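4. Protocolo de registro y buenas prácticas

4.1. Alcance

Las reglas que siguen se aplican a toda demostración grabada con pinza de mano en viviendas, dentro del proyecto Nokosar. No cubren la teleoperación ni los ensayos con brazo fijo, para eso véase el anexo B. La versión vigente es la 4, redactada en noviembre a partir de los comentarios de Dezső Katona sobre la anterior, que mezclaba criterios de seguridad con criterios de calidad y nadie sabía cuál mandaba. Ahora manda la seguridad. Si un episodio es bueno pero se ha grabado incumpliendo 4.2, se descarta.

El corpus revisado contiene 2,492 episodios. Domicilios: 23. Todos los operadores leyeron el protocolo antes de la primera sesión y firmaron la hoja de consentimiento, tanto ellos como los convivientes adultos.

4.2. Condiciones previas

Consentimiento por escrito de cada adulto que viva en la casa. Menores fuera de la habitación durante la grabación. Documentos, correo y fotografías familiares retirados o tapados. Comprobación de la pinza: apertura completa y cierre completo, dos veces, sin carga. Almohadillas limpias. Si una almohadilla se despega por una esquina se cambia, no se vuelve a pegar (lo hemos visto demasiadas veces, y el agarre cambia a mitad de serie sin que quede constancia).

No se ordena la casa. Este punto generó discusión. La guía de Majumder, que usamos como punto de partida, pedía una superficie despejada y fondo uniforme; nosotros lo quitamos. El operador puede apartar lo que estorbe al recorrido de la pinza o suponga un riesgo, nada más. Mantas, cojines, ropa doblada: se quedan.

4.3. Elección de objetos

Se admiten objetos domésticos de masa inferior a 600 g. Excluidos: vidrio, cuchillas, recipientes con líquido caliente, medicamentos, cualquier cosa enchufada. Los objetos deformables se admiten y de hecho se piden, porque en la versión 3 casi no había. Para los objetos de punto o ganchillo hay una regla propia, 4.4, que es la que más incumplimientos acumula.

Los recipientes se graban con tapa y sin tapa. La tapa forma parte de la tarea solo si la instrucción la nombra; si no, se coloca antes de empezar y no se toca.
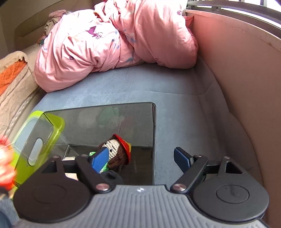

Figura 3. Muñeco de ganchillo entre las almohadillas de la pinza, con caja transparente y tapa verde.

4.4. Aproximación y contacto con objetos blandos. La regla tiene dos partes. Primero, las mordazas llegan abiertas y el objeto queda entre ambas antes de iniciar el cierre; segundo, el contacto de un solo lado se permite pero se anota, ya que desplaza el objeto y modifica la pose inicial que el modelo va a aprender. En la Figura 3 la almohadilla izquierda está apoyada en el cuerpo del muñeco y la derecha queda separada, sin tocar nada. Con el código actual un caso así lleva la marca C1 (contacto unilateral) y se conserva. La marca C2 se reserva al contacto doble, C0 a ninguno. Antes los revisores ponían "agarre" a las tres cosas y la etiqueta no servía para nada.

No se aprieta hasta el tope. El operador cierra hasta notar resistencia, espera un segundo y levanta. Con hilo o lana el tope no aporta sujeción, aplasta la forma, y en repeticiones largas el objeto ya no es el mismo que al principio. Tampoco se engancha por los bordes finos: ala de un sombrero, asas de tela, cordones. Si el enganche ocurre, el episodio se cierra ahí y se empieza otro. No se tira para soltarlo.

4.5. La mano libre

Puede aparecer en la imagen. No puede sujetar, empujar ni orientar el objeto de la tarea una vez dada la señal de inicio. Sí puede sostener otra cosa, o estabilizar el recipiente cuando la instrucción lo diga. Inês Nogueira propuso prohibirla del todo; se probó durante una semana en cuatro viviendas y los operadores acababan adoptando posturas raras, con el codo pegado al cuerpo, y se cansaban antes. Se retiró la prohibición. Queda la obligación de marcar M en los episodios donde la mano entra en el volumen de trabajo.

4.6. Superficies blandas

Sofás, camas, asientos tapizados. La superficie cede y la altura de apoyo varía entre repeticiones. Tres obligaciones para el operador: no apoyar el peso propio en el mismo cojín, volver a colocar el recipiente si se ha inclinado, dejar un margen libre entre el recipiente y cualquier manta o edredón apilado. El margen no se mide con regla, basta con que la pinza pueda abrirse del todo sin rozar la tela. Si roza, anotar.

La luz de ventana se acepta. Contraluz fuerte también, siempre que las dos almohadillas sean distinguibles durante la aproximacion. Los reflejos en plástico transparente no son motivo de descarte; en la revisión con la herramienta Ustine se marcan con R y punto.

4.7. Revisión e incumplimientos

Cada episodio lo ve una persona que no lo grabó. Si hay duda, lo ve una segunda. Los desacuerdos se resuelven los lunes, en lote, con el texto del protocolo delante y sin hablar con el operador hasta haber decidido. Un incumplimiento de 4.2 elimina la sesión entera; uno de 4.4 o 4.6, solo el episodio. Los de 4.5 se corrigen con la marca, salvo que la mano haya movido el objeto.

El motivo de descarte se guarda siempre, en una sola línea y con el numero de regla. Parece poca cosa, pero en el conjunto Umer los descartes se borraron sin motivo y no hubo manera de saber después qué se había perdido. Los episodios eliminados por 4.2 se borran de verdad, incluida la copia local. El resto pasa a una carpeta aparte que no se publica y que usamos para formar a revisores nuevos.

Pendiente para la versión 5: umbral para objetos que ruedan, y qué hacer con las tapas que caen durante la tarea.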